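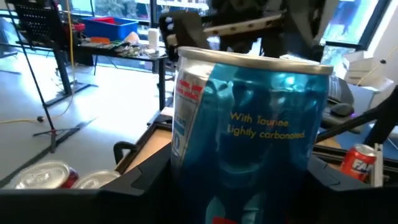 Brotow Robotics Club
Progress report to the Hutapea Fund, second instalment
Prepared by Effie Menzies, club lead

Dear Annelies,

You asked for a page or two on how the term has gone and what the money has done so far. I have gone over a bit, sorry, but there is plenty to tell you and the students kept coming up with things they wanted included!

Where we are

When I wrote last, the arm could move to a spot we gave it in numbers and close its fingers on thin air. It can now find a drink can standing up in front of it, take hold of it, lift it and put it down somewhere else, and it does this often enough that visitors no longer get a speech from us first. The students call the whole task "the bar", and the name has stuck to the point where it's on the cupboard door.

We chose cans early on and I'm very glad we did. They cost next to nothing, every shop has them, and they are much harder to handle than they look. The metal is shiny, so the wrist camera gets a different picture every time the sun moves, and our room has big windows. A full can is heavy for its width. An empty one dents if you so much as look at it. Archie Pollock spent two whole sessions on grip force alone and wrote it up in the club notebook with graphs, by hand, in three colours of pen.

What the students have built

The group has split itself into two teams, which was their idea. The vision team (led by Morven Mackay) looks after the wrist camera and everything that happens to the pictures. The handling team looks after the gripper, the holder and the movements. They meet in the middle when something goes wrong, and I would say that's where most of the learning has happened.

Morven's team collected their own training pictures from the wrist camera and labelled the lot themselves. The first set came to 628 pictures. It worked well in the morning and badly after lunch, and they worked out on their own that nearly all of those pictures had been taken before noon. So they went back and did it properly, at different hours, with the blinds up and down, cans upright and cans on their sides, and the set now stands at 1000. They would like 2000 by the spring and have drawn up a rota, which I was not asked to approve.

The printing on a can turned out to be a lovely problem. A line of text bends as it goes round the side, and when the can is turned a little you lose half of it. Eirini Sarantis had the thought of letting the wrist roll slightly and taking a second look before deciding which drink it is. It adds a couple of seconds and it is so much better. She explained it to the younger ones using a biscuit tin and a torch, and I wish you had been there.

The handling team has been through four versions of the holder. Version one was cardboard. Version two held a can so firmly that the arm couldn't get it out again. Version three was fine until we tried a slimmer can. Version four is the one in use, and it's a real step up.

What has been hard

Cans lying down are still a nuisance. The arm picks up a standing can well, but one on its side rolls away from the fingers if the approach is off by even a little, and then everything after it goes wrong too. The handling team thinks the answer is to come in from above and pinch across the middle. The vision team thinks the answer is knowing the angle of the can more exactly. I expect they are both right and I have told them so, to groans.

We also lost most of December to a faulty cable in the wrist. Erkar sent a replacement, but it was the wrong length and had to go back. The students used the gap to tidy the code, and it needed it, but it did put us behind on the plan you have on file.

The money

The arm's spare parts and the new camera mount are paid for. We have spent less than planned on printing material and more than planned on cables, for the reason above. I would like your agreement to move what is left of the printing line over to travel, so that the whole group can go to the Prurner Challenge and not just the four who will be at the controls. The full sheet of costs is attached to my email.

Next

Before the summer we want the arm to take an order by name, fetch the right can and stand it on a tray without anybody touching the keyboard. After that comes sorting a mixed lot, including the ones on their sides. Archie wants it to pour. I have said we'll talk about liquids near electronics another time.

You would be very welcome at any of our sessions, which start at 4 pm and tend to finish when someone's parents ring. Do let me know about the travel money when you can, as the coach firm would like an answer.

With warm thanks from all of us,
Effie Menzies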